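Filed under: Talks and write-ups > Workshop builds

Two arms and a pair of trainers — speaker notes

Print this page | E-mail to a friend

Opening. Say hello, wait for the door to stop banging. Mention that the Burport workshop stays open till late and the kettle is at the back.

Right, so I'm the one who has been hogging the far bench since November. Most of you have walked past and asked when it'll make the tea. It won't. What I wanted was a pair of arms that could handle soft, floppy things, and I wanted to build it here with the tools we've got. The working name is Onodus, which was on a crate I nicked the first brackets from, and it stuck.

(Don't do the long crate story. Levente will heckle.)

The money bit, get it over early. I've spent 648 pounds of my own on it this year, and that doesn't include the arms, which I'd been paying off before I started. Most of it went on rails, connectors and cable. I bought the wrong connectors twice. If anyone wants 68 of the wrong connectors, see me after.

Now the frame. Levente Kerekes cut the mounting plate for me and did a lovely job, and I then scuffed it to bits by dragging it on and off the rails every time I changed my mind about the spacing. Both arms bolt to that one plate. I had them on separate plates to begin with and they crept apart over an evening, only a couple of millimetres, but with two grippers going for the same lace that's the whole game lost. One plate, bolt it down, leave it alone!

Walls next. I put pale ones round three sides after a row with Benedek Simon about the lighting (he was right, I'll say it once, in public, tonight). Before that the cameras on the wrists were looking at the whole workshop behind, coats and all.

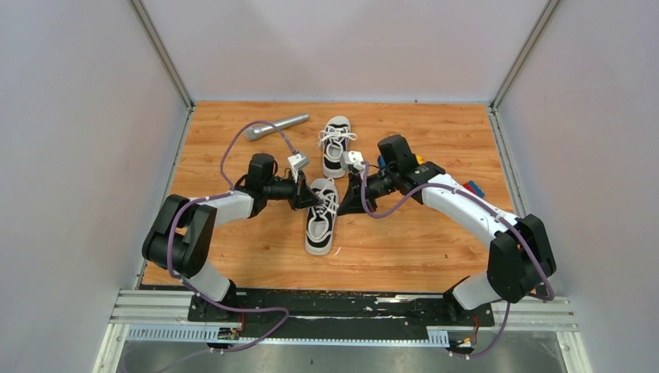
Both grippers on the laces of the front shoe. The mic is lying up by the other one.

Pause on the photo, let people look. Point out the purple cables. Everyone asks about the purple — it's what the shop had. Do talk about the loops, though. I ran the cable tight along the arm first time and pulled a plug out of its socket on the first big reach, so now there's plenty of slack over the shoulder and a big daft arc up above the wrist.

Then laces. Oh, laces. A block is easy, you close the gripper and you've got a block. A lace moves when you touch it, then moves again when you let go, and white laces on a white shoe are a pig for a small camera. The triangular fingers get in under a loop better than the flat ones I printed first. I set myself 100 goes at getting hold of a lace with both grippers and kept a tally in the Mészáros notebook, the green one by the drill press if you want a nose through it. Some pages are just swearing.

If there's time: play the sound of the bad gearbox. If there isn't, skip to the wiring.

Wiring. The small boards are clipped down by the bases, one each side, and the slotted tray runs along the front below the plate. Put the tray in before you wire anything. I didn't, and spent a whole evening at Utar's kitchen table undoing it all and starting again.

What's next: a proper stop button I can reach from the stool, softer finger pads, and version 2 of the plate if Levente is still speaking to me.

Questions. Repeat each one back so the people by the door can hear it. Thank Benedek for the lamps.

Print this page | E-mail to a friend

Contact the workshop | Copyright the author and Burport workshop members | Back to top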